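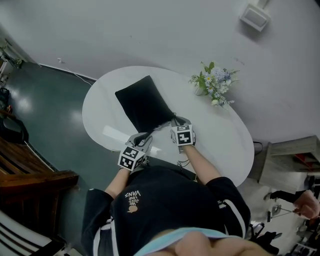 Sorting out the pouches

11 Dec 2025

I have owned too many pouches for a long time. Cloth ones, mostly, the flat kind that come free with something or get bought at a station when you need somewhere to put a charger. In November I pulled them all out of the hall closet and put them on the bed, and there were 23. I had been using two.

The rest were stuffed inside each other, which is how I had been storing them since the move to Nastalley. It saves space, but you never find the one you want, and the fabric comes out with creases that don't go away on their own. One of them still had a train ticket and a dried-out pen in it. Another had the spare key to my old bike lock, and I got rid of that bike before we moved.

So I've been going through them a few at a time and deciding what each one is for. If I can't say what it's for, it goes in the donation bag.

The black ones are the most useful and the most annoying. They don't show dirt, they go with any bag, and they all look the same once they're in a drawer. Dark fabric also picks up every bit of lint in the house. I go over them with a sticky roller before they get put away, both sides, and then along the seams with a dry toothbrush. The corners hold the most. Turn the pouch inside out if it will turn and shake it over the sink.

Getting a soft pouch flat is slower than it sounds. If you press on the middle, the air goes to the corners and it puffs up again as soon as you let go. What works for me is to open it all the way, lay it on a hard table, hold the edge nearest to me with both hands and smooth away from there toward the far end. Then close it, leaving the last inch open so the air can get out, and smooth it once more. A bed is no good for this. Neither is a couch. A white table is best for the black ones because you can see the lint you missed.

I don't iron them. I tried it once on a pouch with a coating on the inside and the coating stuck to itself. If a crease is bad I put the pouch under a couple of heavy books overnight and leave it alone.

Where they live now: I bought a shallow letter tray from Tridora, the plain one without a lid, and the pouches stand up in it on their long edges like files. It holds eight comfortably. You could force more in, but then you're back to pulling three out to get one. The tray sits on the shelf by the door, next to the mail. I had first put it in the bedroom, and every pouch I used stayed in the hall for a week.

The ones I kept:

Cables and the small charger
Travel medicine, bandages, the thermometer
Pens and the folding ruler
Passport and papers, only when traveling
Sewing kit (the tin it came in rusted)
Receipts for the current month
Sunglasses and the cloth for them
One empty, for whatever comes up

I thought about labels. I don't like writing on fabric, and stick-on labels peel off the soft ones in a few days. What I did was tie a short piece of colored thread to each zipper pull. Green is cables, white is medicine, and so on. It took a couple of weeks to learn and now I don't think about it. My Iyamu pouch has a pull with no hole in it, so that one has no thread, and I know it by that.

The sizes matter more than I expected. A cable in a big pouch slides around and ties itself to everything else in there. I moved the charger into one barely larger than the charger and it has stayed neat. The medicine went the other way — I had been cramming it into something too small and the zipper had started to split at one end. I caught it with a few stitches.

The donation bag went to the Prultberg thrift store last week. I checked every pocket before I tied it up, including the inside ones, and found some change and a library card that expired years ago. The store took everything except one with a broken zipper, so I cut that up for dust cloths.

I still have to do the tote bags. They are in the same closet, on the floor, inside the largest tote bag.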